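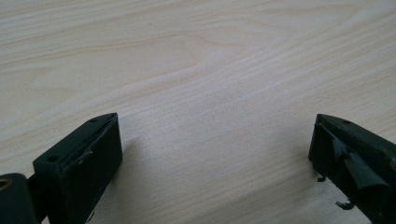

Zukberg Tabletop: README and budget notes

Tuesday, January 25, 2022
By the Dalen bench team

We use cookies to remember your settings. Accept / Manage

I keep this file next to the data so that whoever plans the next round can see what we bought and what I wish we'd bought.

## What's in it

500 short recordings, all made with hand-held grippers on a plain wooden table. Each folder has the video, the finger opening over time and a notes.txt (mostly my grumbling, sorry!).

## Kit

- 3 hand-held grippers, from Pronen
- 12 spare finger pads, also Pronen
- one Flararska light, which I love

## Planning the next order

Pads, pads, pads. I budgeted for them as if they were a one-off purchase and they really aren't – they're more like printer ink. A torn pad peels off its base and rucks up into a flap, and the finger opposite can still look fine, so please budget by the finger and check both sides before you start. I'd put 200 pounds aside for pads and screws in February and leave the new table until later (the old one is perfectly good).

If it comes down to a fourth gripper or a proper box of spares, get the spares. I argued the other way last year and lost a week waiting for a parcel.

## Known problems

Pad wear isn't labelled. I'd like a simple good / scuffed / torn column in the next version, filled in at the start of each session. Until then, don't treat grip quality as constant across folders.

## Recent items

- Zukberg Drawers: README
- Pronen spares: order form and part list
- Flararska light: setup notes
- How we name folders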